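How to Spend a Long Weekend in Vornholm Without a Car

Vornholm is small enough to see on foot and by bus, and leaving the car at home saves you the parking fees, which are steep near the harbor. These steps assume you arrive by train and stay two or three nights. 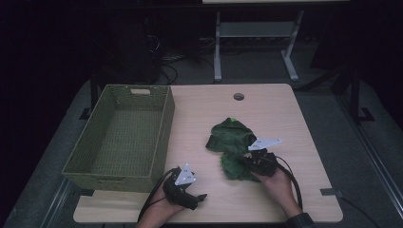
Page last changed: December, by Lucero Mamani

Step 1. Pack one bag
The old town is cobbled and hilly, so a backpack is easier than a suitcase. Bring a rain jacket, shoes you have already walked in, and one warm layer. Most guesthouses have towels. A few of the cheaper ones charge for them, so check your booking.

Step 2. Get from the station to the old town
Leave by the east exit and look for the stop marked Linby. Bus 16 runs until late evening and takes you to the market square. Buy the ticket at the machine before you board — drivers don't sell them. If you miss the last bus, the walk is flat as far as the canal and then uphill for the final stretch.

Step 3. Choose where to sleep
There are two sensible areas. Linby is quiet and close to the bus. The harbor side has more places to eat but is loud on Friday nights. I have stayed in both and would pick Linby again. Ask for a room at the back.

Step 4. Climb the tower first
The tower has 264 steps and no elevator. Go when it opens, before the tour groups arrive. Bags go in the lockers downstairs, which take coins only.
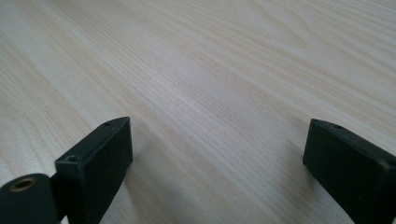
Wood-grain tabletop, light finish

Step 5. Take the ferry to Wanent
The crossing takes 60 minutes each way. Sit on the left going out for the view of the cliffs. On the island, follow the shore path to the lighthouse and come back through the village. The bakery by the dock sells out of fish pies early. Check the return times on the board when you land and take a photo of them.

Step 6. Plan around Monday
The museum and the covered market both close on Mondays. If you are still in town, walk the canal path to Correa, where the cafe stays open. Fredy Puma wrote in to say the path floods after heavy rain. In that case, take bus 5 from the square and get off at the lock.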